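Mumholm Science Room Opens Its Doors Again

Wed 27 May

After a winter of being shut up with dust sheets over everything and a bucket under the skylight, the Science Room at Mumholm Library is open once more, and a very cheerful crowd turned out on Saturday morning to see what had been done with the place. The kettle was on from nine, the biscuits had gone by ten, and by the time the ribbon was cut there were 53 names in the visitors' book, a good many of them in very wobbly felt tip.

Regular readers will remember that the old room was, to put it kindly, a bit of a muddle. The glassware lived in shoeboxes, the good scissors were forever wandering off to the craft table next door, and anyone who wanted to do an experiment first had to move a stack of large-print westerns. All of that has been sorted out over the spring by Zofia Kozłowski, who runs the Saturday sessions, with a lot of help from her older pupils and a gift of £200 from the Drarno garden centre, which went on tubes, racks, droppers and a proper drying stand for the sink.

The white table is for test tube work and nothing else, and Zofia is quite firm about that (no coats, no lunchboxes, no library books, please!). The bright orange rack stays there all week, and the tubes with their green caps go back into it at the end of every session, so that the next group can sit down and get started without a hunt through the cupboards.

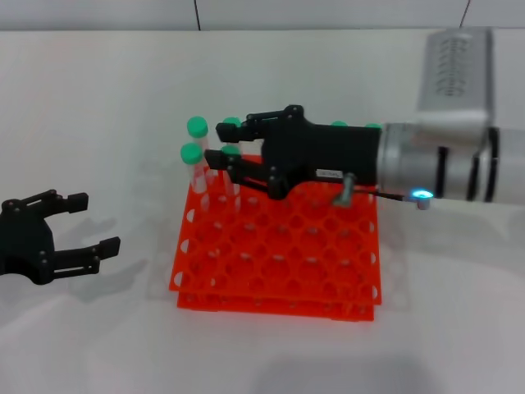
Mumholm Messenger, Issue 17, page 4

"I used to spend the first part of every lesson looking for lids," Zofia told us, laughing, as she showed a small boy how to hold a dropper. "Now the children know where a tube belongs and they put it back themselves. I can't tell you what a difference it makes to have a clear table and a rack in the middle of it."

The opening sessions will be on pond water, which the children are to collect from the Wiltier footpath with a grown-up in tow, and after that they will move on to red cabbage juice and all the lovely colours it can be made to turn. Szymon Walczak, whose twin daughters have been coming since the club began, has offered to grow the cabbages on his allotment, though he warns that the pigeons have had first pick so far this year. If anyone has netting to spare he would be very glad of it, and it can be left at the library desk with his name on.

There is still a little to do. The blind on the back window sticks, the tap drips if it isn't turned off hard, and a second set of aprons is on order in the smaller sizes. Old shirts will do very nicely until they come, so do have a look in the wardrobe before the weekend.

Sessions run on Saturdays from ten until noon for children aged seven and over, and there is no charge, although the tin by the door is always pleased to be remembered. Places can be booked at the library desk or by ringing in the afternoon, when the line is quieter.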